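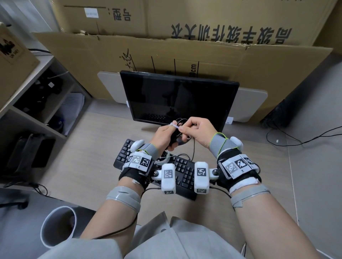

OK, small thread about what my days look like now, for everyone who keeps asking if I "code the robot." I mostly untangle things! The project is called Stilby and the idea is that a learning system picks up cable handling from lots and lots of people doing it by hand. So you strap a rig on each wrist, the kind with the square black-and-white markers, and you do the thing. In this round the thing is earphones. You pinch the wire with the left hand up by the little white paper tag, you get the other end in your right, and you hold the whole knot up over the keyboard and think about your life choices (kidding, mostly).

Oct 18, 2018

Print this page | E-mail this page
Clillwood > Notes > Threads > Earphones

2/ Each go is one example. We start with both hands still, then pick up, then work the knot, then put it down and go still again. If you forget the still part at the end, the example gets tossed. I forget the still part a lot.

3/ We're at 576 keepers for earphones. I was so proud of that number until Lotte Segers, who does the sorting, told me how many of them are the exact same knot. Apparently I have a favorite knot!! I scrunch the wire the same way every time and then "solve" it the same way every time.

4/ So new rule: somebody else makes the tangle. Kálmán Bognár ties mine and he is MEAN. Loops through loops, the plug tucked in the middle where you can't get a fingernail on it. My times got way worse and Lotte is thrilled.

5/ Things I had wrong back in August: I thought the clean, fast examples were the good ones. We do want those, but we also want the ones where you pull the wrong loop, notice, back up, and try another. If the system only ever sees people getting it right, it has no idea what to do once it's made a mess.

6/ What we don't want is me yanking. A yank goes by so quick that the tracking can't follow the wrist, and then there's a hole in the middle of the example. Slow hands. I've been saying "slow hands" out loud to myself at my desk like a weirdo.

7/ Somebody asked how long you can go. I do 3 sets and then stop for a while, wrists off duty, snack. Past that I get sloppy, and you can see it in the playback, where I start dropping the wire from way too high.

8/ Next up is the Haletti batch, which is charging cords. Thicker, springier, they fight back. Kálmán already has a bag of them and looks very happy about it.

9/ If you do this kind of work too, tell me how you keep people from repeating themselves. Do you script the tangles? Swap people out? I'd love to steal your system.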